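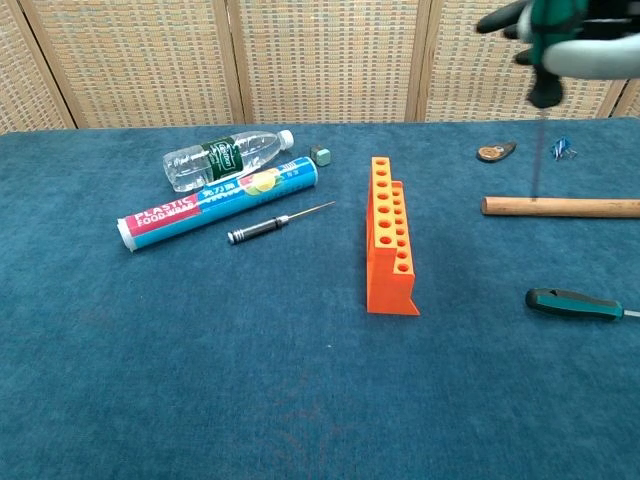 Ritu Singhal wrote to ask whether she really has to weigh the water for a no-knead loaf, or whether a measuring cup will do. I get this one a lot! A cup will give you bread. A scale will give you the same bread next time, and once you've made a loaf you love you will want it again, so I've switched this whole page over to grams.

No-Knead Overnight Bread, Start to Finish

If you've never baked a loaf in your life, start with this one. You stir four things in a bowl before bed and go to sleep, and in the morning there's dough with bubbles all over the top. I've been making it for years and I still lift the towel like it's a present.

What you need

400 grams bread flour (all-purpose works, the crumb is just a bit tighter)
8 grams salt
1 gram instant yeast, a scant half teaspoon
300 grams cool water, from the tap or a bottle
A heavy pot with a lid that can take a very hot oven
Parchment paper

The night before

Stir the flour, salt and yeast together in your biggest bowl. Pour in the water and mix with the handle end of a spoon until you can't find any dry flour. It will look like a shaggy mess and you'll be tempted to add more flour. Please don't! Wet dough is what makes those big open holes.

Cover the bowl with a plate and leave it on the counter for 12 to 18 hours. My kitchen in November is chilly, so I go the full 18. In July I've had dough ready at 6 a.m. and trying to climb out of the bowl.

Shaping

Flour the counter well and scrape the dough out onto it. Wet your hands, then grab one side, stretch it up and fold it over the middle. Turn the dough and do the next side, until you've done all 4. Flip it over so the seams are underneath and tuck the edges in with your palms. If it sticks, wet your hands again.

Set it on a sheet of parchment, drop a towel over it and let it rest for an hour. It won't double. You're looking for dough that's puffy and springs back slowly when you poke it.

Baking

When there are 30 minutes left on the rest, put the empty pot and its lid in the oven and turn it to 450 degrees. The pot has to be properly hot - I've skipped this when I was hungry and got a pale, flat loaf that tasted fine and looked like a hat.

Slash the top with a sharp knife, lift the dough by the parchment and lower it into the pot. Lid on, 30 minutes. Then take the lid off (this is the best moment, it's so tall all of a sudden) and bake another 12 to 15 minutes, until it's a deep brown. Go darker than feels right.

Cool it on a rack for an hour before you cut. Listen to it, too, the crust crackles as it cools!

If something went wrong

Gummy middle: it was cut too soon or baked too short. Give it five more minutes with the lid off next time.

Dough spread out like a puddle: it sat too long, or the kitchen was very warm. Use cooler water and shorten the night.

Burned bottom: slide a baking sheet onto the rack under the pot.

Bland: check that you weighed the salt. I forgot it completely once and we ate the whole loaf as toast with very salty butter.

Rye and seed versions are on the next page. The rye needs 20 grams more water.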